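Open Lab Afternoon at Priltholm: Sirko Folds the Laundry

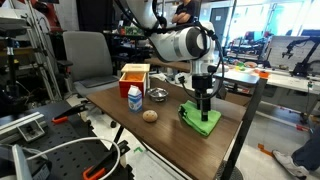
2 min read

Sirko at the cloth table, with both black fingers down on the green cloth. This was the station I kept going back to! The little milk carton, the metal bowl and the red box with the orange inside share the tabletop with it.

I've wanted to get inside the Grultex workshop at Priltholm ever since they started letting people in, and in October I finally got a spot. Visitors came through in small groups from two o'clock on, and we could stand close enough to hear the joints hum (quieter than my fridge, by the way). They had 149 people signed up for the afternoon, so the hallway was pretty lively.

Meriem Bennani ran our group and clearly loves her job. She told us that cloth is one of the hardest things you can hand to a robot. A carton keeps its shape when you pick it up, but a cloth is a new puzzle every time, and the arm has to work out where the edges went. Sirko has practiced on 3,337 folds so far, and Meriem says she can still be surprised by what it does with a corner.

There's a second arm at the back of the room, a black one, over a long white bench with red, green and yellow bits on it. Our group never got a turn at that bench, so it's first on my list for next time.

Severyn Ivanyshyn took the questions at the end and stayed well past closing. Somebody's daughter wanted to know if Sirko could do socks. He said socks are on the list, right after pillowcases, and then spent a good five minutes explaining to her why a sock is so tricky. I learned as much from that as from the talk.

The software is called Clurkia, and they plan to show more of it at the spring visit. Sign-up is on the Priltholm events page, and groups are kept small, so go early. Wear comfortable shoes, too. It's a lot of standing, and I didn't want to leave!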